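Robots and Automation
Kit on offer: the Coter hand-held gripper and the Grundia set-up service
2021-06-01

Coter has been writing to a lot of our readers this spring, and several of you have forwarded the letter to us and asked whether there is anything in it. The offer is a hand-held gripper for recording how people do ordinary jobs with their hands, so that a robot arm can later be trained to do the same. You hold the tool, you lay a table or clear one, and a camera on the tool keeps a record from the gripper's point of view. Coter sells the hardware. A second firm, Grundia, sells the set-up, the file handling and what it calls "task design". You can buy one without the other, though the letter does its best to hide this.

We took the kit on a trial basis and put it to work on table laying, the job Coter itself uses in its sales material. What follows is our view of what you would be paying for.

The price first. A single gripper with its mount and a spare set of finger pads comes to 3000 pounds before tax. There is a discount if you take 6 of them, and we would advise any small workshop to ignore that paragraph until it has lived with one. The Grundia service is charged on top, by the month, with a minimum term of 30 months. That is a very long time to be tied to a supplier whose main product is a set of folders and a naming scheme. We asked whether the term could be shortened and were told that it could be "looked at", which in our experience means no until the end of the sales quarter.

The tool itself is plain and fairly well thought out. It has two fingers that face each other, with replaceable pads held on by screws. Anyone who can change a plug can change a pad. There is no motor in the fingers, so what you squeeze is what you get, and most people in our office could pick up a cup within a minute of being handed it. Putting the cup down where they meant to took rather longer. Your wrist wants to turn one way and the tool would prefer that you turned your elbow instead.

Pads are where our doubts begin. The letter says they are "made for daily use". Ours were supplied already fitted to the demonstration unit, and we have no idea how many days they had behind them, so we cannot say how fast a new pair wears. We can say that the edges were in a poor way when we looked at them closely, with a strip on one pad peeling off along its inner side. Coter's answer was that the pads are a consumable. Fine, but then the price of a consumable belongs on the price list, and we could not find it there. It came by email when we asked: 38 pounds a pair, postage extra. Anyone working out a yearly budget should put in a line for it and should press the firm to say in writing how often it expects you to pay.

It matters for the recordings too. If the pads change shape as they wear, the grip at the end of a long run of work is a different grip from the one at the start. Grundia told us its software "accounts for variation in the end effector". We asked how. We were sent a leaflet.

Then there is the choice of task. Table laying sounds easy, and sales people love it, as everyone knows what a laid table should look like. As a test of a gripper it can be made as gentle or as hard as you please. A cup with a handle is a gift. Flat plates are a nuisance for any two-fingered tool: the rim sits low, there is very little to get hold of, and a straight approach from above gets you nowhere. We would want any supplier to show plates early in the demonstration, and a fair number of them. Coter's set of sample recordings is heavy on cups.

Dark tableware is another thing to ask about. Black plates and a black gripper are a dull combination for a camera, and a system that copes well with a bright blue bowl may do much worse when the tool and the plate are nearly the same shade. We put this to both firms. Coter said the colour of the tool was chosen to cut down glare. Grundia said it would be happy to discuss a lighting package, at further cost. Neither had figures to share for dark objects, and we think a buyer should hold off until they do.

For comparison, Dekker has a rival tool that is heavier and uglier, and its instructions read as if they had been translated twice. It does, however, print the price of every spare part on one sheet, and it lets you take your recordings away in a common format without paying anyone for the privilege. The Drollau kit, which several readers have mentioned, is not yet on sale. The firm now says September. We will believe that when a box arrives.

Our advice for the moment is to leave the Grundia service alone. If you have someone on the staff who can keep files in order, you do not need it, and if you have nobody who can, a contract of that length will not cure the problem. The Coter gripper is worth borrowing for a trial. Ask for new pads, still in the packet. Bring your own plates, the ones your robot will have to handle, and your own table mats as well, with any stripes or patterns left in. Do a full session before anybody talks to you about discounts. Write down how the pads look before and after, and keep the old ones.

Ask as well what happens to your recordings. The standard Coter agreement lets the firm keep a copy "for product improvement" unless you strike the clause out. We struck it out and there was no argument, but it should not be left to the customer to spot it on the fourth page.

Readers who have used the gripper for anything other than tableware are welcome to write in, particularly if the job involved cloth or food. We have had one letter about towels so far and would like more before saying anything on the subject. Please tell us how old your pads were.
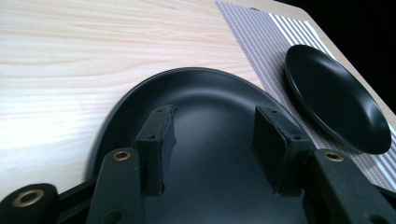 The Coter gripper over a black oval plate, with a smaller round dish on the striped mat. Note the torn strip on the left pad.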